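Bench notebook, Flindach student build, June

Task for the club this month: get the arm to put a desktop tower back together, parts laid out in the tray on the left, starting with memory. The tower came from Tusunance with the side panel off and has been lying down ever since.
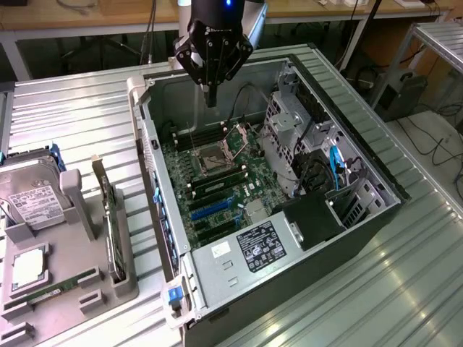 Entered by Emiliano Pacheco, Flindach bench

Hover height over the board is now 8 mm in the script. It was 2, which was brave. Grip force down to 90 on the Seol scale; 106 made a noise I'd like not to hear again. CPU stays in the tray until we can do a memory stick without holding our breath. Socket lever is up, leave it up.

Flimeno vision code still confuses the memory slots with the expansion slots, a mistake I also made in first year. Retaught the slot positions by hand before lunch.
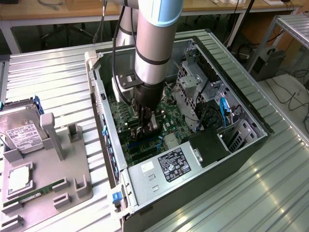 Gripper down at the memory slots, wrist cable hanging alongside.

Wrist cable needs a second tie before anyone runs this at full speed. Tray offsets are in the shared folder, in the file called final_old. Rename it if you dare.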